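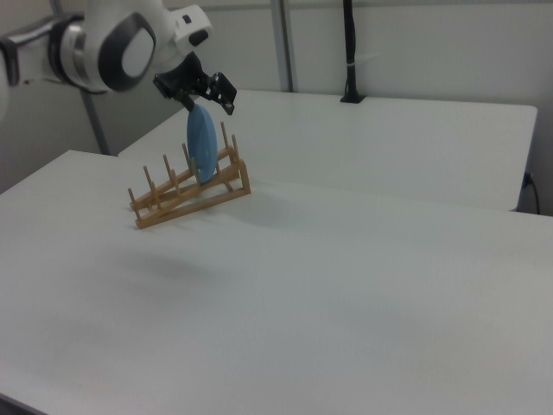

Getting the Dishes Dry: A Report on Racks, Towels and Shared Kitchens
Notburga Rüegg and Nadja Lanz
Brindau Residence Project, spring term

1. Why we did this

The kitchen on our floor at Brindau has one sink, one drying area and a long history of notes taped to the cabinet. Most of the notes concern wet dishes. Our project asked whether the type of rack makes any difference to how fast plates dry and whether people put them away. Our advisor called the topic "modest," and we have chosen to take that well.

2. What we compared

We tried three ways of drying. The first was a wooden rack with upright pegs, where each plate stands in its own slot. The second was a flat wire tray that Nadja's aunt was glad to be rid of. The third was a folded cotton towel, the method already in use on our floor, if leaving things on a towel is a method.

All the plates were washed in warm water, rinsed, and given one shake over the sink. We agreed on the shake after an early trial in which Notburga's plates always dried faster and it came out that she was shaking them like a rug.

A plate counted as dry when a paper napkin pressed on both sides and around the foot came away clean. We checked every ten minutes.

3. Results

In the peg rack, plates took 50 minutes on average. The wire tray took 64. On the towel, the tops were dry in around 60 minutes, but the undersides never passed the napkin test before we gave up and went to dinner.

Bowls were a different matter. The pegs are spaced for plates, and a deep cereal bowl either leans on its neighbor or takes up two slots. The wire tray did better with bowls, and we have apologized to the aunt.

4. The putting-away problem

We left the peg rack in the kitchen for seven days. Plates dried quickly and then stayed where they were, because a plate standing in a rack looks put away to anyone who wants it to be. By the weekend people were taking clean plates straight from the rack and the cabinet had become decorative.

5. What we would change

We would weigh the plates before and after, since the napkin test depends on who is pressing. We would also include mugs, which we left out for lack of time and which make up most of what is in the sink right now.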